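Bridix Expenses: six months of receipts for a small firm

I run a two-van heating business with one part-time person in the office, and for years our expenses lived in a biscuit tin. In July I signed up for Bridix, an app that photographs receipts, sorts them into tax categories and hands the lot to your accountant. I paid for it myself, at £14 a month on the small business plan.

Setting up took an evening. You enter your year end, say whether you are VAT registered, and connect a bank account. Ours linked first time. The category list is long and written for accountants, so I hid most of it and kept fuel, parts, tools, phone, training and sundries.

Reading printed receipts is what it does best. Out of 468 put through so far, 69 needed something corrected, mostly the date on faded till rolls. Handwritten invoices are poor. It read one from Gourlay, our parts supplier, as £828 when the VAT was still to go on, and I only caught it when the statement came in.
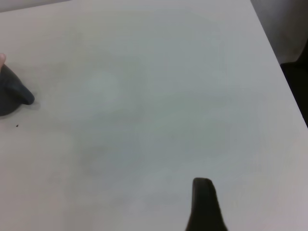 Marion Strachan wrote in to disagree with me on the handwritten ones: hers go through fine if she types the supplier's name before she scans, and she thinks most of the errors come from letting the app guess. I have tried it her way since and it does help with the name. The amounts are still hit and miss.

Mileage is an add-on and I would leave it. It logs every trip as business until you tell it otherwise, and the lads gave up after a fortnight. We went back to a notebook in each van.

Where Bridix falls short is on mixed spending. A single supermarket receipt might have cleaning stuff for the office and my own shopping on it, and splitting it takes five screens.

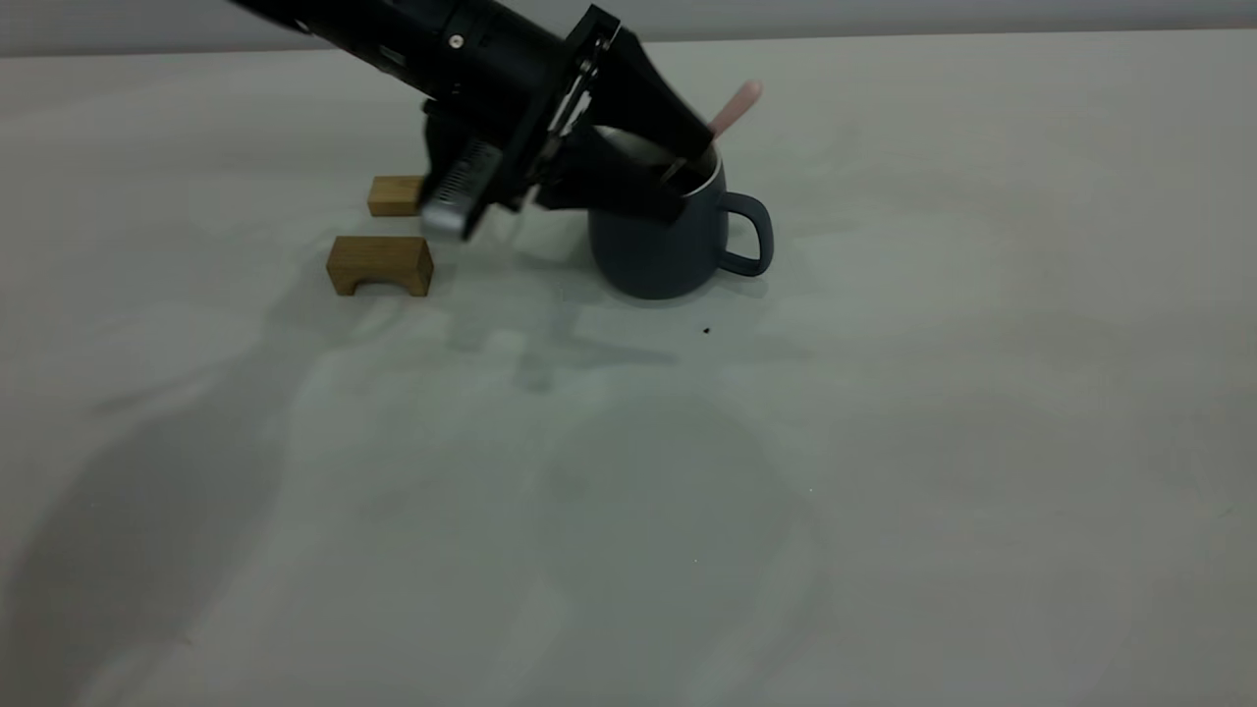
Small office purchases are the other thing people ask me about, and the app has no opinion on them. It will accept anything you put under sundries and leave your accountant to argue. Take a plain dark blue mug like this one. Bought for the office kitchen, I put it under office costs; bought for my own kitchen, it stays off the books, and Bridix won't query it either way. Stokano, which I tried before this, at least asked a yes or no question about private use. I missed that.

Support is by email only. I wrote twice and got a proper answer both times, the second from Aoi Sekiguchi, who sorted out a duplicated bank feed the same afternoon.

The export went to our accountant as a spreadsheet with the receipts attached, and he had no complaints. I'll renew on the small plan, without mileage. If most of your paperwork is handwritten, use the free trial first and put your worst invoices through it.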